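Hand-held gripper inspection checklist, garment folding work
Completed after the pinch fault on unit 3. Forlow project, Wirnstead site. June 16, 2026

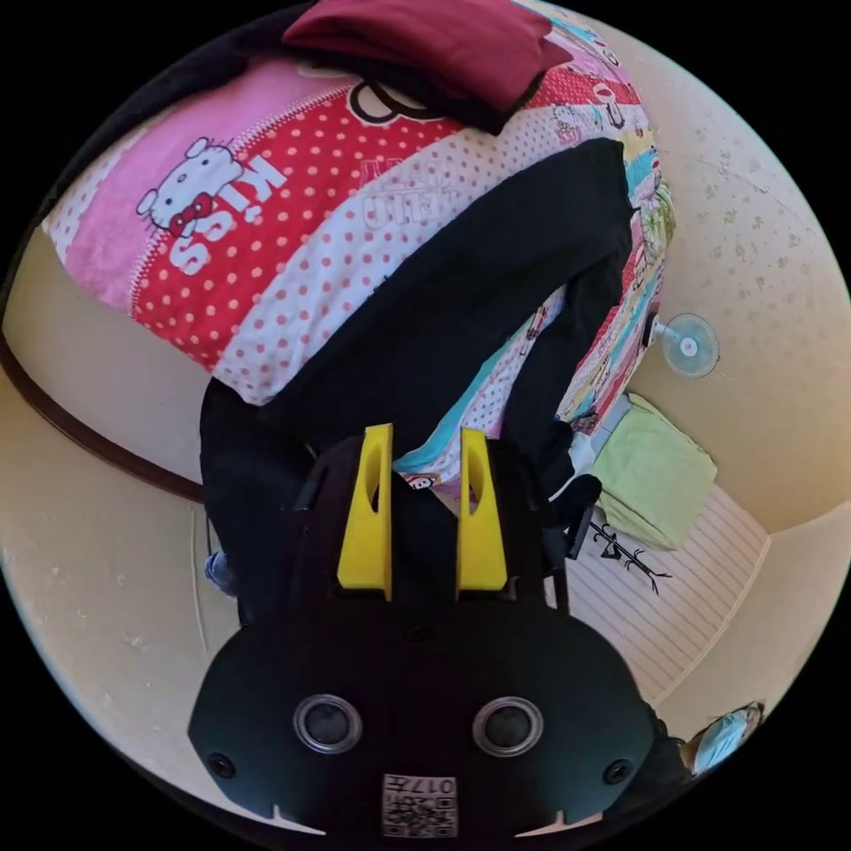
The unit was withdrawn when Ratih Subramaniam reported that the fingers had closed on her left forefinger after she let go of the trigger. She was freeing a trouser hem that had bunched between the pads. The skin was not broken. There was bruising, and she was seen by the first aider within the hour. She went back to desk work the same afternoon.

Inspection by Siwan Wogan. Bench tests by Macario Becerra. Comments are from whoever did the check, initialled at the end of each one. Items marked FAIL must be closed before the unit goes out again. Items marked ADVISORY can be dealt with at the next service.

Section A. Before touching the unit

A1. Battery out and stored apart from the unit. PASS
Battery was already out when I collected it. Tagged and put in the locker. SW

A2. Unit labelled "do not use". PASS, with comment
The tag was on the carry case and not on the gripper. Anyone lifting it out of the case would not have seen it. I have tied a second tag to the handle. SW

A3. Incident form attached. PASS
Form is complete. The time of the incident has been corrected once, in the same handwriting. Ratih confirmed the later time is right. SW

A4. Last service record found. FAIL
The record in the folder belongs to unit 2. The one for unit 3 was found in the Stonemska delivery box under the packing. It shows the return spring was last changed in September, and the trigger was not looked at then. SW

Section B. Fingers and pads

B1. Pads secure, no movement when twisted by hand. PASS
Both firm. MB

B2. Pads free from cuts, splits and hard edges. ADVISORY
Small nick on the tip of the left pad. It catches on knitted fabric. It would not hurt anyone but it will pull threads. Change both pads together at next service. MB

B3. Recesses in the pads clear of lint. FAIL
Packed with dark fluff at the bottom end of both. I got it out with a wooden pick. Dark cotton and fleece seem to be the worst for this and we have been doing a lot of dark clothes. The daily sheet says "wipe pads", and wiping the outside does not reach it. MB

B4. Fingers open fully when released, no fabric loaded. PASS
Opened fully on 30 tries out of 30. MB

B5. Fingers open fully when released, thick fabric loaded. FAIL
Used a pair of black work trousers, doubled over at the waistband. Stayed closed on 22 tries out of 30. The fingers hold for a moment and then let go, or hold until you squeeze the trigger again. This matches what Ratih described. MB
I repeated this with a thin cotton sheet and could not get it to stick at all. That explains why the morning check never found it. The morning check is done empty. SW

Section C. Trigger and return

C1. Trigger moves freely through full travel. FAIL
Gritty for the last part of the pull. More lint, behind the trigger this time. MB

C2. Return spring present and seated. PASS
Seated correctly. MB

C3. Return spring force within limits. FAIL
Measures 68 per cent of the force of a new one. The limit on our sheet is 80. Supplier's advice is to change it every 2,000 closes. We do not log closes, so there is no way of knowing how far past that we are. MB
We should have been logging them. The counter is in the software and only needs switching on. Jeptoo Were to do this for all units. SW
Done on units 1, 2 and 4. Unit 3 to be done when it comes back. JW

C4. Release tab works with the trigger held. PASS, with comment
It works, but it is stiff and you need your other hand for it. If the other hand is the one that is caught, you cannot reach it. I tried it several ways with a glove packed with foam between the fingers and could only do it by bracing the body of the gripper against the table. MB
Raised with Lubis, who made the housing for us. They have a longer tab they can send. SW

Section D. Cameras, label and body

D1. Lenses clean and undamaged. PASS
D2. Label present and scans first time. PASS
D3. Body screws tight. ADVISORY
One was a quarter turn loose. Tightened. Add to the weekly check. MB
D4. No sharp edges on the lower rim. PASS
D5. Strap sound, stitching intact. PASS, with comment
Strap is sound. Ratih had it on its tightest hole and said she could not get her right hand out quickly. Nothing in the instructions says how tight it should be. I suggest loose enough to slip two fingers under it. SW

Section E. Where the unit is used

These were added by Ningsih Simanjuntak, who looks after the people working in bedrooms and other lived-in spaces. They were not on the old form.

E1. Garments laid out singly before starting. FAIL
It varies a lot from person to person. Some spread one item on the bed and put the rest aside. Others work from a pile, and then the fingers pick up two or three layers plus some of the bed cover. More layers mean more thickness, and thickness is what makes unit 3 stick. NS

E2. Wire hangers, belts, pins and anything hard moved out of reach. FAIL
Hangers are the usual one. They get taken out of the clothes and left next to where the person is working. If the fingers shut on a hanger and do not release, the natural thing is to pull, and then the hanger whips round. Move them to another surface before the gripper is switched on. NS

E3. Clothes checked for zips and heavy seams. ADVISORY
Pick up trousers by the leg and keep the fingers off the waistband and fly. NS

E4. Fans clear of loose cloth. PASS at the sites I visited
I would like this to stay on the form. Rooms are small and in warm weather people have a fan going. Long garments swing when lifted. NS

E5. Floor clear where the person stands. PASS at the sites I visited
One loose mat at the second site. The family were happy to roll it up. NS

E6. Person knows how to stop and how to free caught fabric. FAIL
I asked everyone on shift what they would do if cloth was stuck in the fingers. Most said they would pull it out with their free hand. Only one mentioned the release tab, and she thought it was for changing the pads. The start-up talk covers picking and placing and says nothing about jams. NS

Freeing caught fabric, wording agreed for the laminated card

Stop. Let go of the trigger.
Rest the gripper on the bed or table with the fingers pointing away from you.
Switch off and take the battery out.
Press the release tab and open the fingers from the outside edges.
Keep your fingertips out of the gap, even when the unit is off. The spring can still move.
If it does not open, leave the garment where it is and ring the desk.

We tried the card out on Ratih and on two new starters. The first version said "disengage the jaws" and all three asked what that meant. SW

Result

Unit 3: not to be used. Failed on A4, B3, B5, C1 and C3.
Units 1, 2 and 4: may be used with the thick fabric test added to the morning check. All three passed it on the bench. Unit 2 was slow to open once and Macario will look at it again.

Actions

Fit new spring and pads to unit 3, strip and clean trigger. MB
Change "wipe pads" on the daily sheet to "clear both recesses with the pick and wipe pads". Put a pick in every case. SW
Switch on close counters. JW, done except unit 3
Longer release tab for all four units. SW, waiting on Lubis
Add jams to the start-up talk, with each person freeing a stuck garment themselves before going out. NS
Tags to go on the unit as well as the case. Everyone.
Replace the service folder with one folder per unit. SW

Comment from Ratih Subramaniam, added at her request

I had noticed it sticking on the shift before and got round it by squeezing twice. I did not report it because it always let go in the end. There is a box on the end-of-shift sheet for "faults" and I did not think of it as a fault. It might help if the box asked whether the fingers had been slow to open.

Box wording changed as suggested. SW

Recheck of unit 3 to be done by someone other than the person who fits the parts. Jeptoo has agreed to do it. The unit stays in the locker until both names are on this sheet.

Parts fitted by:
Rechecked by: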